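Planning and Costing an Automation Cell
Session notes, week 4

Most of you will be asked for a number before anyone has said what the robot is for. Give them a question instead: what does it pick up, how often, and who is standing there when it drops it? The Vetley budget template has a box for each, on page two, where people stop reading.

The headline price is the arms. Quotes put them first in bold, then whisper about everything else. In the Skokari quote we worked through, the arms took up one line and the rest ran to 13 – mounting plates, rails, spare fingers, cables, freight, and a charge called "readiness" that we never got explained.

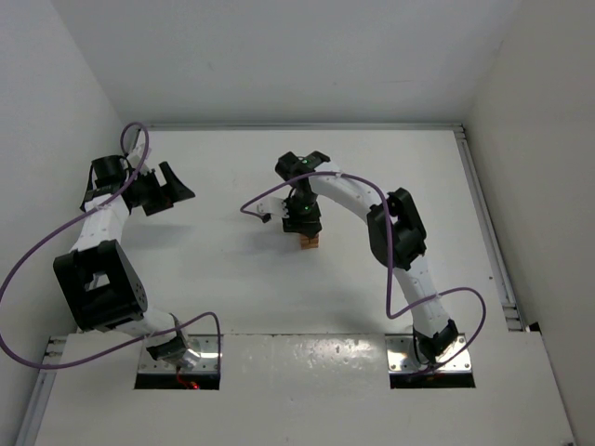 Ask of every line whether you pay it once or every year. Software support from Norðdahl renews each January, which is a fine month to discover that your budget closed in December. Put renewals on a separate sheet and add the lead time beside each. The longest on our list was 14 weeks, for a bracket.

Two arms do not cost twice one arm. You save a little on freight and lose it all on the afternoons spent stopping them from meeting.
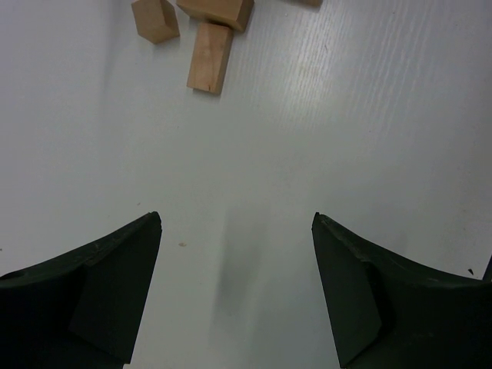 Then there is practice material. Set aside 2,000 for it and keep the receipts. Plain wooden blocks are cheap, survive being dropped and look terrible in a brochure, so expect somebody upstairs to ask for something shinier. Resist until the picking rate is written down. 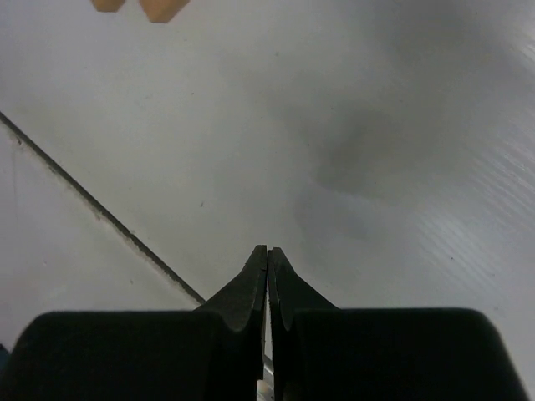
Work surfaces are where the Zokarness plan came unstuck. It allowed for one table top and no replacement, on the grounds that tables do not move. Grippers come down on them all day, though, and tops suffer in other ways too. Look at the chipped strip along the seam and the specks and scratches across the rest, then decide how many years you would write beside "table". I would also price cleaning, at 169 a quarter on the Vetley rates.

For next time: bring a one-page budget for a two-arm bench, with renewals listed apart and a contingency you can defend out loud. "Ten per cent because everyone does" will be read out to the group.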